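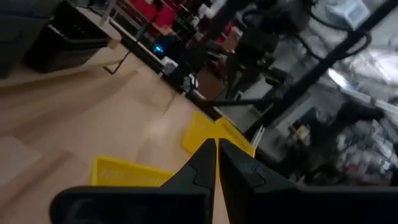 Kolville, March

Chapter 4
Working Surfaces: How a Table Is Chosen, Used and Kept

A table is perhaps the most ordinary object in a house, and for this reason we seldom study it. In this chapter we look at the tabletop as a surface for work. We ask how wood behaves when it is used every day, why a pale top shows marks differently from a dark one, and what a finish can and cannot do.

Let us begin with a case. When Trudy Tautahi took over the sewing room of the Mansour school in Kolville, she found 2 long tables there. They had the same age and came from the same workshop. One had been oiled every spring, and the other had been varnished once and then left alone. After many years the oiled table had a great number of small scratches, but it was even in colour. The varnished table was smooth in the middle and grey along the front, where the arms of the pupils had rubbed the varnish away.

Both tables were still good for work. The difference was in the repair. An oiled top can be treated in one place only — the new oil joins with the old. A varnished top must usually be sanded over its whole area, or the border of the repair will be seen.

The height of the surface is also important. For a person who sits, a top at 70 centimetres from the floor is comfortable for cutting and writing. For kneading dough or pressing cloth, most people prefer to stand, and then the same table is too low. We shall return to this question in section 4.3, where the measurements of Rimantas Butkienė are given in full.

Before you read further, please look at a table which you use often. Pass your hand slowly over it, first along the grain and then across. Write down where it feels rough, and where the colour has changed. Keep these notes — you will need them for the exercise at the end of section 4.1.

4.1 Grain and wear

Wood does not wear equally in all directions. Along the grain the fibres lie side by side, and a light rubbing makes them smoother.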